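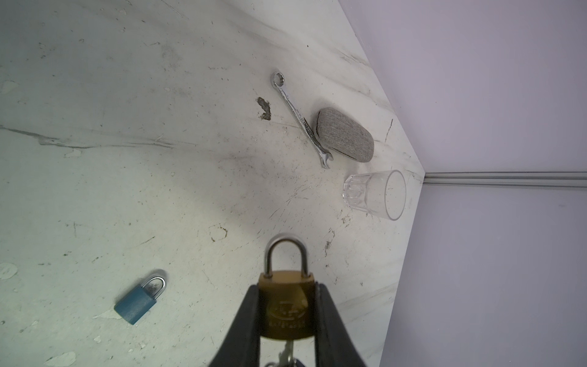 Betreff: Re: [filmkreis] Vukstead, Fassungen und die lange Einstellung

Hallo zusammen,

danke für die Mail von gestern Abend, ich wollte nur kurz antworten und jetzt wird es doch wieder länger (ihr kennt das von mir). Ich habe Vukstead inzwischen auch gesehen, in der Spätvorstellung in Tistside, mit ziemlich lautem Projektor und sehr wenig Publikum, und ich bin immer noch ganz durcheinander!

Zuerst zu den Fassungen. Es gibt drei, und die in Tistside war die mittlere, also mit dem Prolog am Hafen, aber ohne die Briefe. Die lange hat meines Wissens nur Sotiropoulos im Verleih. Bei denen habe ich wegen unserer Reihe im November schon mal angefragt: 3.000 Euro inklusive Transport, was für uns natürlich Quatsch ist. Fledetti hat die kurze deutlich billiger, da fehlt aber ausgerechnet die Szene im Treppenhaus, und ohne die versteht man die Schwester überhaupt nicht. Dann lieber im Frühjahr und richtig.

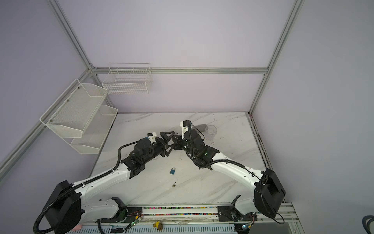 Zur Küchenszene, über die ihr euch so streitet: Ich finde sie großartig, und zwar gerade weil sie so stur ist. 42 Minuten ohne Schnitt, die beiden sitzen am Tisch, und jedes Mal, wenn man denkt, jetzt fasst sie seine Hand, passiert es wieder nicht. Die Spannung sitzt komplett in diesem kleinen Abstand. Bei den zwei Roboterarmen auf dem Foto geht es mir übrigens genauso, die strecken sich von vorn zur Tischmitte und ihre Greifer treffen sich beinahe, und ich schaue sofort nur noch auf die Lücke dazwischen. Mehr macht der Film in der Küche eigentlich auch nicht, bloß dass dazu eine Waschmaschine läuft und draußen der Bus wendet. Mit Gegenschüssen wäre das alles weg.

Beim Ton gebe ich dir recht, der ist stellenweise wirklich schlimm. In der ersten Viertelstunde habe ich kaum die Hälfte der Dialoge verstanden — ob das die Kopie war oder der Saal, keine Ahnung. Hat jemand die Version mit Untertiteln gesehen? Und weiß jemand, ob das Lied am Schluss extra für den Film geschrieben wurde? Im Abspann war ich zu langsam.

Den Text fürs Programmheft kann ich gern übernehmen, wenn ich bis Ende Oktober Zeit habe.

Viele Grüße in die Runde

Ursprüngliche Nachricht
Betreff: [filmkreis] Vukstead

Liebe Liste,

hat außer mir noch jemand Vukstead gesehen? Ich fand den Anfang stark, aber bei der Küchenszene bin ich ausgestiegen. So lange auf zwei Leute am Tisch zu halten ist für mich Masche. Dazu der Ton, man versteht ja nichts! Welche Fassung sollen wir eigentlich zeigen, und was kostet die?

Gruß aus dem Regen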